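Chapter 7
When the Work Changes: Automation and the People Beside It

Learning goals
After reading this chapter, you should be able to explain the difference between automating a task and automating a job; describe how a change in equipment alters pace, skill and supervision; and identify the points at which workers can influence how a new system is introduced.

Key terms: task bundle, exception handling, handover point, deskilling, pace setting, residual work

7.1 A laundry in Fukport

The Avley laundry in Fukport washes for hotels, two clinics and a costume rental house. It operates out of a converted warehouse and a number of small service rooms in the buildings of its clients. When the company announced in October that it would begin using robot arms for part of its handling work, it employed 80 people. Most of them heard the news at the 6 a.m. shift change, from a sheet pinned beside the time clock.

The sheet said that no positions would be lost. It did not say what the positions would consist of. That second question is the subject of this chapter.

A job in a laundry is seldom a single activity. Before the change, Avley listed 11 separate tasks under the title of general attendant. They included sorting, checking pockets, loading, unloading, pretreating stains, folding, tagging and recording damage. We call such a list a task bundle. The tasks in a bundle differ in effort, in the skill they require and in the satisfaction they give. Attendants at Avley described folding as restful and unloading as the part of the day that hurt. A worker who moved between them could recover from one while doing the other.

Automation rarely removes a whole bundle. The supplier, Tritano, proposed to take over 5 of the 11 tasks, beginning with the movement of garments into and out of machines. The remaining tasks stayed with the attendants, and new ones were added: clearing stoppages, preparing mixed loads and deciding when an item should be handled by a person. This last group is known as exception handling, and it is often underestimated in early plans. Cloth has no fixed shape. A stiff jacket and a thin shirt behave differently when lifted, and a costume with heavy trim behaves differently again.

Management estimates at Avley assumed that exceptions would be uncommon. The attendants' own log, kept on paper during the trial period, recorded 2136 of them. Many took only a few seconds to resolve, yet each required someone to stop, look and return to the earlier task. The log became the most useful document in the later discussions about staffing – more useful, in the view of both sides, than the output reports.

Three questions should be asked of any case of this kind. Who sets the pace after the change? Who is responsible when an item is damaged near a handover point, where work passes between person and machine? And which skills will no longer be practiced often enough to be kept? Students should keep these questions in mind throughout Sections 7.2 to 7.5.

Figures 7.1 and 7.2. Robot arms and garments at one work site.
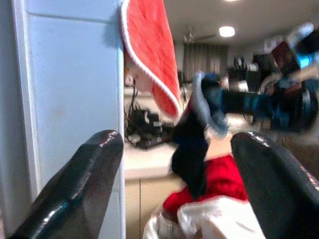
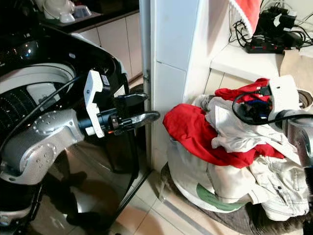 Ama Yakubu took a different view of the paper log when the trial was reviewed. In her opinion it had recorded the stoppages faithfully and missed the waiting between them. "I was tired in a new way," she told the review meeting. "My back was better by the second week. But I could not put my mind down, because I was always listening for it to stop." She asked that listening be written into the job description as a task, with a grade and a rate of pay attached to it.

The request was refused at first. Section 7.2 examines the grounds on which it was refused and the form in which it was later accepted.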